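Artificial Stems: Frequently Asked Questions
Toft range, sold by Latis

What is in the Toft range?
Single-stem red roses and pale blue hydrangeas, supplied with foliage attached. Stems are sold separately, so colours can be mixed in any ratio.

How should I unpack them?
Clear a table first and lay the stems flat, heads toward one end. Do not pull a stem from the middle of a bundle by its head. Leaves catch on the neighbouring stems, and serrated rose leaves catch most of all. Lift the top stem, free its leaves, then take the next.

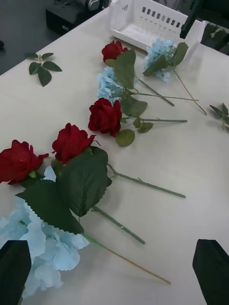

Once the stems are apart, open the side branches by hand. Bend each one close to where it joins the main stem and hold the joint while bending.

A leaf has come off. Is the stem faulty?
Usually not. Leaves on the Toft range push onto a small peg and can work free in transit. Press the leaf back until it stops. If the peg itself has snapped, contact the Orkcombe warehouse and quote the number on your packing slip.

Why does the hydrangea look flat on one side?
The head has been compressed in the carton. Hold the stem directly under the flower and separate the petals from the centre outward. Heads left standing overnight recover further. A hair dryer on its cool setting may be used; the warm settings may not.
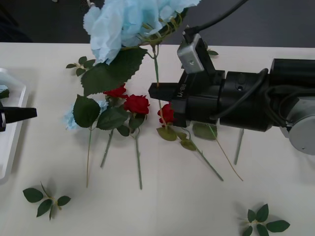 Red roses and light blue hydrangea with foliage, at a white tabletop.

Can the stems be shortened?
Yes. Use wire cutters, as the core is steel and will mark scissors. Cut about 2 cm at a time and check the height against the vase after each cut. Shortened stems cannot be returned.

How many stems does a vase need?
The Warkier small vase takes five. The Warkier tall vase takes more, depending on how far the side branches are opened. Place the hydrangeas first — they set the width — and fit the roses into the gaps.

How do I place a rose without disturbing the others?
Grip the stem low, well clear of the leaves, and lower it straight down.
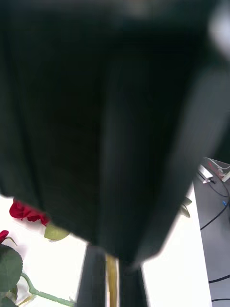

Turn the stem only after the end has reached the bottom of the vase. Turning it earlier drags the leaves through the rest of the arrangement.

How are they cleaned?
Dust with a soft dry brush every four weeks. Do not soak the heads. Marks on leaves can be wiped with a damp cloth.

Are they suitable for outdoor use?
No. The red dye fades in direct sun, and the grey primer under it will start to show.

How should they be stored?
Flat, in a ventilated basket or the original carton, no more than two layers deep.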